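Sendach opens orders for its two-handed gripper kit

16 Nov 2018

Sendach has started taking orders for the Jirnine, a pair of hand-held grippers meant for people who want to record handling work without putting a robot arm in the room. The kit costs $2,108 and ships from the company's shop in Irkow. Buyers who signed up for the trial in July get first place in line.

The Jirnine comes with two grippers, a charging dock, spare finger pads and a license for Joubert, the company's recording software. An operator takes one gripper in each hand and does an ordinary job with it. Joubert saves the motion of both hands along with the video, and the files can be used later to train an arm with the same kind of fingers.

Ffion Samuel, who runs product testing at Sendach, said the trial was built on household packing because it brings together things that behave differently in the fingers. A soft pack of tissues gives when it is squeezed. A carton does not, and a thin plastic bag folds up on itself.

"We wanted kitchen tables and dining tables," Samuel said. "A clean bench with five wooden blocks on it tells you very little about what a customer is going to do."

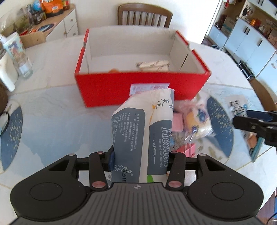 Can one person set up the kit without help?

One person can do it with the printed guide. Each gripper is paired with the dock, the fingers are opened and closed fully for calibration, and a short test clip is recorded before work begins.

The trial version drew complaints about weight, mostly from people who used it for long stretches. Sendach says the version now on sale has a lighter battery and a wider handle. Finger pads are still treated as a wear part. A pack of replacements is sold separately, and the pads can be changed with the small driver that comes in the case.

Bags were the other sore point. Testers reported that thin plastic slipped when they picked it up by a loose corner, and the guide now tells operators to gather the material between the fingers first and lift after that. The pads themselves have not changed since the trial.

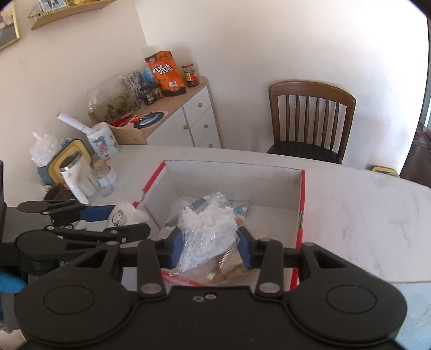
What does the warranty cover?

The warranty covers the grippers and the dock for 2 years. Finger pads are left out, and so is damage from liquids.

Joubert runs on a laptop and does not need an internet connection while recording. The basic license allows 100 hours of stored sessions. After that, owners can move old files to their own drives or pay for a larger plan — the company has not yet posted prices for it.

Sendach is also offering a rental for groups that are not ready to buy. The minimum rental is seven days, and the fee comes off the purchase price if the kit is kept. Rental kits are the same as the ones on sale, down to the case.

A left-hand gripper with a smaller handle is being worked on. Samuel said it would be sold as a separate part and would work with kits already delivered, but she would not give a date. Orders go through the Sendach website or by phone to the Irkow shop.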